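A Place for Everything, in Tape

Napaporn Khunthong buys painter's tape the way other people buy milk. She gets through a roll most weeks, keeps a spare in her coat, and can tell you which brands leave a gummy line behind after a fortnight and which can be peeled off in one go. She doesn't paint. She uses it to draw on tables.

For eleven years she has been setting up work surfaces for other people: sewing rooms, a bicycle repair shop, two school art departments, the packing benches at a small firm called Herari that sends out spare parts for lamps. Her method hardly changes from one job to the next. She covers the table with brown paper, marks it into rectangles with tape, and then asks the people who use it to get on with their work while she sits in a corner and keeps quiet.

"A table is too big," she told me when we met on a Thursday morning. "You give someone a big clear table and they put everything in the middle. Give them a small square and they put one thing in it."

The paper comes first. She buys it on long rolls, 1000 millimetres wide, which suits most benches with a little to fold under. It has to lie flat, so she unrolls it the evening before and leaves it weighted overnight. Brown is her preference. White paper shows every mark and makes people nervous about touching it, she says, and printed paper is hard on the eyes by four in the afternoon. Brown is dull enough for things to stand out on it.

Then the tape. Blue is the usual choice, partly for the way it shows up and partly for what it doesn't do, which is tear the paper when it is lifted. She lays the long strips first, running the length of the table, and the short ones across them. She used to measure everything. Now she cuts a piece of card to the size of one cell and moves it along as she goes, pressing the tape down with the side of her thumb.

How big should a cell be? This is the question she is asked most, and she answers it with another: what is the biggest thing you pick up often? At Herari it was a lamp base. In the bicycle shop it was a pedal, until the mechanics admitted that it was really a mug of tea. The cell should hold that thing with a finger's width to spare on each side. Anything larger goes off the grid altogether.

Erasto Nyamweya was doubtful when she first came to his workshop. He repairs small household goods and makes wooden puzzles under the name Okoth, and by his own account he had managed for years with a table he describes as "mostly a heap". His daughter arranged the visit. He expected to be sold some shelves.

"She brought tape and paper," he said. "I thought, well, it can't cost me much."

It cost him a weekend. Khunthong asked him to take everything off the table and put back only what he touched in the course of one puzzle. He counted the rest for his own amusement and reached 366 items, including a door handle he had been looking for since the spring. Most of them went into drawers. Some went to the tip, and a few are in a box marked Vana, after the old delivery company whose crate it is, that he has not yet had the heart to open.

What he has kept up is the grid. He lays out the pieces of a puzzle one to a cell, and when a cell is bare he knows which piece is missing. He says he works a bit faster. He certainly swears less, according to his daughter, who has the room next door.

Trays are the other half of it. Khunthong likes a shallow plastic tray with a raised rim, in a colour you could find in bad light, and she prefers one tray to three. The tray is for finished things, or for things on their way somewhere else. Put two on the same table and people start sorting between them, she says, and then they want labels, and then they want a label maker.

For practice she hands out foam cubes. They are light, they don't roll, and they make no noise when they are dropped. A new user spends ten minutes moving them from cell to cell and into the tray, and by the end it is usually plain whether the cells are too small or the tray is on the wrong side. Right-handed people nearly always want it on the right, though she has met several who didn't. 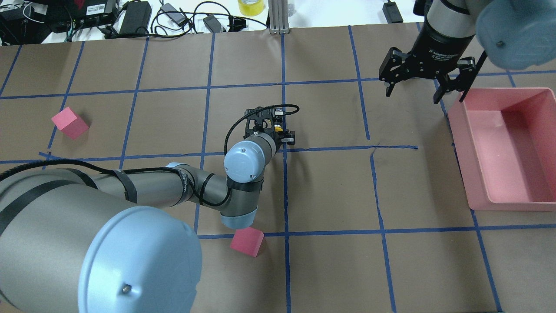 The back of the table is where good intentions fail. Plugs, adapters and leads end up there, along with the roll of tape itself, and Khunthong has given up fighting it. She stops the paper short of the far edge and leaves a strip of bare table for whatever needs a socket. The one rule is that nothing from the strip may come forward over the line. Cables in particular have a habit of creeping. She has tried clips, hooks and a fabric sleeve called a Fusesitz, sold for tidying the wires behind televisions, which she found too stiff. Plain black ties do the job, done up every hand's width or so and trimmed short.

The paper gets changed when it starts to lift at the corners. At Herari that is once a month. Nyamweya leaves his until there is glue on it, and then leaves it a while longer. A full change takes Khunthong 40 minutes on a large bench, including the tape, and she would like it known that she can do it faster with the radio on.

She has been asked to put the grid on something more lasting, such as a printed mat. A supplier once offered her a price on 2000 of them. She thought about it over a weekend and said no. Most of her customers move at least one line in the first month, and with a mat they would have to live with her first guess.

Nyamweya has moved four of his. The last was in April, when he took up the two strips nearest his stool to make one wide cell at the front edge of the table. It is where he puts his elbows.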